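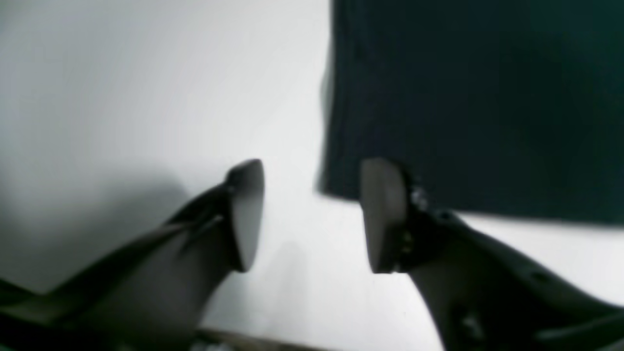
The 142 from Stunivham to Surholm only runs four times a day now, so when the running day was announced I booked the morning off and went down to the garage for the first departure. The vehicle was an Oberholzer single-decker, new to Foltik Motors and kept by them until the depot closed. After that it spent 22 years in a barn.

I had only seen it once before, with no windows and half the floor missing. The restoration has been done properly. The seats have been retrimmed in something close to the original moquette, the bell cord works, and the destination blind is an old one with places on it that haven't had a bus in my lifetime.

We left a few minutes down with most of the seats taken. I got one over the rear axle, which is the noisy place to sit, but I like to hear the gearbox. It is a five-speed crash box and Songül Akyol, who was driving, hardly touched it on the flat. The trouble starts at Quarry Bank. She was in second by the chapel and first by the bend, and we went up at walking pace with a milk lorry behind us. Nothing boiled.

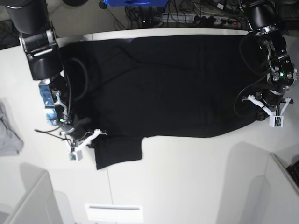
Black T-shirt laid out on the white table.

At Surholm there was a layover of 60 minutes, long enough for a bacon roll and a walk round to the old bus station. The canopy has gone and the bays are parking spaces, but the inspector's hut is still there with the timetable frames screwed to the side. I took down the numbers on the enamel stop flag in case anyone has a record of which routes used it. If you do, please leave a comment.

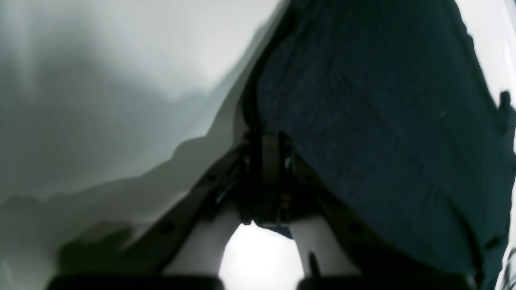

The livery caused some discussion on the way back. Foltik used two blues over the years, and the one on the bus is the later and darker of them, with white round the windows. I think it is right for the period. It is a navy much like the cloth on the right there, and next to white it looks smart enough. The man in front of me held out for the earlier shade, which I remember as nearer to royal blue, and said the white should be cream. The only colour print I have is too faded to settle it.

Coming down Quarry Bank she kept it in second all the way and we could smell the brakes a little at the bottom. The official limit for the day was up to 9 standing, but everyone had a seat on the return. We were back at Stunivham just after one.

The next running day should be in March, if the tyres arrive. I want to try the Oberholzer on the coast road, where it might see top gear for more than a minute.

Last updated: February
4 comments | Share this post
Get new posts by email. You can unsubscribe at any time.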